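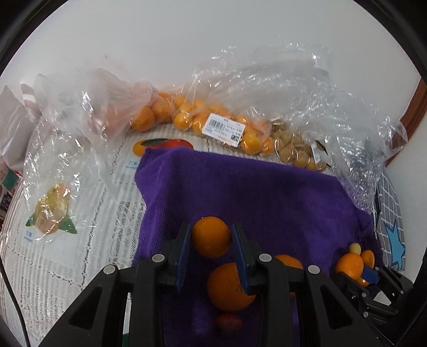 9/18/18, citrus coating trial, Grorkville bench

Second set of weights off the Stullico wax. The lot has been in the cool room since the last entry. Door log looks clean apart from one bump in humidity when the pallet from Urnanard came in. Left it in the record and did not correct for it.

Setup unchanged from the June run except as noted:

Fruit from one picking, washed in plain water, air dried on racks, sorted by hand for stem damage. Coated fruit dipped once and turned on the rack after draining. Controls got the same handling with a water dip. Balance zeroed before each tray, check weight 300 g, reading within tolerance every time. Tray order shuffled so that the controls are not always weighed last, which was a fault in June.

Room at 46 F. The wall display reads 2 degrees higher than the probe. I am going with the probe. Somebody should put a label on the display, as the earlier sheets do not say which one was copied down and I can't tell from the numbers.

Humidity set point 94 percent. The humidifier cycles harder than I would like and the shelf nearest the outlet gets visible drops on the rack wire. Fruit from that shelf is logged separately. Surface water on the peel would hide real loss, so those trays get blotted and left to stand before weighing. Blotting is not very repeatable. If the spread on that shelf is still wide next time, drop it from the averages and say so in the write-up.

Weight loss so far is lower in the coated trays, same direction as June. The gap between coated and control is narrower than it was then. Possible causes, none tested:

- thinner film, as the dip tank was warmer this time
- washed fruit held longer before dipping
- higher room humidity, which helps the controls more than the coated fruit

The third is the one I would bet on. June was run with the old humidifier and never held its set point overnight.

Small fruit loses a larger share of its weight than big fruit, as expected from surface to volume. Stop pooling sizes. Re-sorted the sheet by starting weight and the scatter in the controls dropped a good deal. The Trương sheet already has a column for peel thickness, so use that layout from here on and skip making a new one.

Firmness not done. The plunger on the tester sticks on the return stroke. Cleaned the rod, no change. Spring is probably tired. Part number is on the inside of the lid.

To do before next weighing: new desiccant in the balance case, copy the probe log to the shared drive, mark the outlet shelf with tape, check how much Stullico is left in the open pail and whether it has skinned over.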